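Flarkasine (film)

Flarkasine is a black comedy thriller written and directed by Salamatu Bashir and starring Liesl Zaugg as a hotel cook who agrees to poison a guest and then spends most of the running time trying to get out of it. It was shot in the port town of Hivden on a budget usually described by its makers as "lunch". The film had its first public screening on October 14, 2018, and went on general release the following January, a month in which distributors traditionally put out the things they are least sure about.

Plot

Marthe Koller (Zaugg) runs the kitchen of the Arport, a seaside hotel with 32 rooms and, out of season, rather fewer guests. She owes money to her brother-in-law, who owes it to somebody worse. When a retired magistrate books in for the winter, the somebody worse offers to cancel the debt if the magistrate fails to book out again.

Marthe accepts, buys a packet of rat poison and discovers that the magistrate is the first guest in years to compliment her soup. She puts off the job for one night, then another. The brother-in-law arrives to hurry things along and eats the wrong dinner. From this point the film concerns itself mainly with where to keep him. A second visitor, sent to find out what became of the first, proves to be a vegetarian, and this complicates matters more than the police do.

In the closing scene the magistrate pays the bill, queries the charge for laundry and leaves on the morning ferry. Marthe goes back to the kitchen and puts the soup on. Whether the packet on the shelf is full or empty has been argued over by viewers ever since, and Bashir has declined to settle it, on the grounds that she cannot remember.

Production

Bashir wrote the first draft under the title Koller, after the main character. It ran to 147 pages and contained a boat chase. The boat chase went first, followed by the boat. The Hivden harbour authority had asked for a fee of 2283 a day to close the quay, and the scene was rewritten as a conversation on a bench.

The hotel was a real one, closed for the winter and lent by its owners in return for having the dining room repainted. The crew painted the three walls that were going to be on camera. Filming took 13 days, nearly all of them in the kitchen, which was fitted with a working stove and very little ventilation. Zaugg did her own cooking throughout and has said in interviews that the cast ate better in the death scenes than at the catering table.

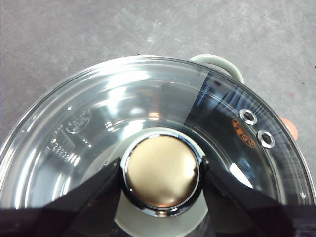

Music and sound

There is no score in the usual sense. The soundtrack is built from kitchen noises, chiefly simmering, chopping and an extractor fan that had been intended for removal in the edit. Bashir came to like the fan and moved it up in the mix for the poisoning scenes. The one song, heard over the end credits, is a waltz sung by Zaugg in a key that does not appear to have been discussed with the accordionist.

Reception

Reviews were mostly kind, with the first hour preferred to the second. Critics praised Zaugg's performance, in particular the long dinner scene in which she watches a man choose between two bowls and says nothing for four minutes. Several thought the vegetarian subplot went on too long. One local paper gave the film five stars and spelled the director's name in two different ways.

The title caused some difficulty. Flarkasine is the brand name on the rat poison and is spoken aloud only once, by a shopkeeper, with his mouth full. A number of cinemas listed the film as a documentary about medicine, and at least one audience is said to have stayed to the end out of politeness.

Home release

The disc edition includes a commentary by Bashir and Zaugg, a deleted scene on the ferry, and the recipe for the soup. The recipe leaves out the quantities.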